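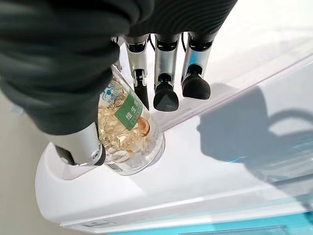 I was on my fourth cup of coffee when Shoshana Doucet slid a notepad across her desk and asked me to write down everything I'd had to drink since I woke up. Four coffees. Half a seltzer. No water at all, unless you count what was in the coffee (she does, as it happens, which cheered me up a lot).

I'd gone to see her because I was tired. The plain, everyday kind of tired, where you read the same email three times and then eat crackers standing up at four in the afternoon. I'd been blaming my mattress. Shoshana, a dietitian with a small practice upstairs from the Montoya bakery - yes, the smell is a problem - was more interested in my breakfast.

"What is it, usually?" she asked.

"Coffee," I said, and she wrote that down too.

So for the whole of January I ate breakfast. I know how that sounds! Plenty of people do it every day without writing a magazine piece. But I'd skipped it since college, and I had always been a little smug about that, as if I were getting away with something. Shoshana wanted me at 500 calories before nine in the morning, with some actual protein in there, and my first attempt was a bowl of oatmeal so big I had to lie down.

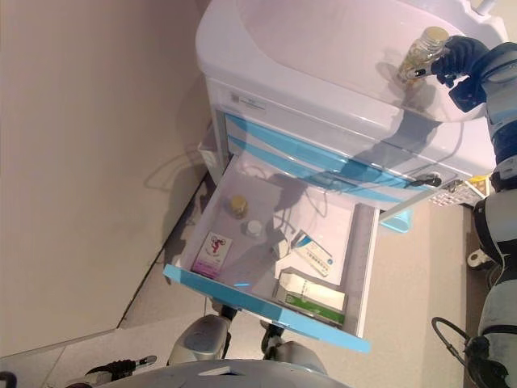
A bottle in hand over the cart, with the drawer open below.

Week two was eggs. I like eggs, I'm good at eggs, and I was thoroughly sick of eggs by the end of it. What saved me was cottage cheese on toast with sliced tomato and a frankly silly amount of black pepper, which takes three minutes and keeps me going until lunch. I also tried it with peaches, and my husband had to leave the room.

The part I'd been dreading was the coffee. Shoshana let me keep two cups as long as they came after food, and she asked me to finish the second by noon. The first few days I had a headache that sat right behind my left eye and I was not pleasant company. Then it faded, and one afternoon I looked up and it was five o'clock and I hadn't touched the crackers. I texted her a photo of the unopened box. She sent back a thumbs-up and told me to eat more beans.

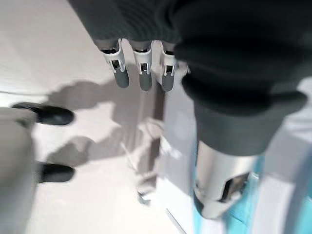 Supplements were the other thing I'd been secretly hoping for. I wanted her to hand me something with a label and tell me it would fix everything. My friend Anahera Costigan takes a powder called Gritora every morning and swears it changed her life, and I had already put a tub in my online cart. Shoshana asked me to wait until I'd had a routine blood test, and everything came back normal, so the tub stayed where it was. I've thought about that since, whenever I catch myself wanting a shortcut. Even a robotic hand with three slender fingers and smooth, rounded tips has to reach down to get to anything, and apparently I have to chew.

I did slip. There was a work trip with a hotel buffet where I ate 200 calories of melon and then a pastry the size of my head. There was a morning I slept through the alarm and had a granola bar in the car. Shoshana didn't seem bothered by either one. She asked what I'd had for lunch on those days, and whether I'd slept, and we moved on to fiber.

It's been a while now and I'm still doing it, mostly. Toast, cottage cheese, tomato when they're any good. I'm down to two coffees, and one of those is usually half milk. I still go up past the bakery once a month, and I still buy a roll on the way out.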